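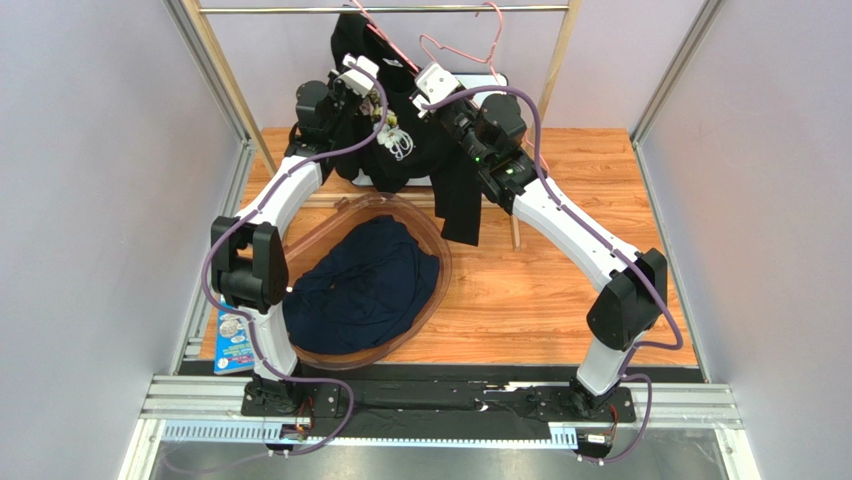
A black garment, half on its pink hanger, on a small rack with wooden posts.

Every few months somebody tells me I should hang more of my clothes. The open rack is supposed to make you dress better, spend less and see what you own. I had one for two years, a Jandarley with a metal rod, and what I mostly saw was sleeves sliding toward the floor.

Hanging is a fine way to store a shirt with buttons. Past that, I have doubts. Soft tops with wide necks won't sit on a thin hanger unless you center them like a picture on a wall, and anything with cords at the front catches on its neighbor. A strap or a long tie finds its way down to whatever is underneath. On my rack that was a basket, where I threw the things I was going to hang later. You can guess which of the two filled up first.

My friend Taner Sezer disagrees. He says I bought bad hangers and should get the velvet kind, 50 to a box. He owns four boxes. I asked him why a man needs 200 hangers and he said that was a separate conversation.

The Drindeo catalog runs a rack on its cover with five beige shirts on it, evenly spaced. I don't know anyone with five beige shirts. I know people with 40 T-shirts, a winter coat and one black thing with flowers on it that they wear to weddings, and a short rod does very little for them.

So I went back to a chest of drawers in August. It's ugly and the bottom drawer sticks. My knits are folded, my tops have stopped growing those little shoulder bumps, and the two good jackets hang behind the bedroom door. The rack is in the hallway now, holding wet umbrellas, and I'll give it to anyone who can carry it down the stairs.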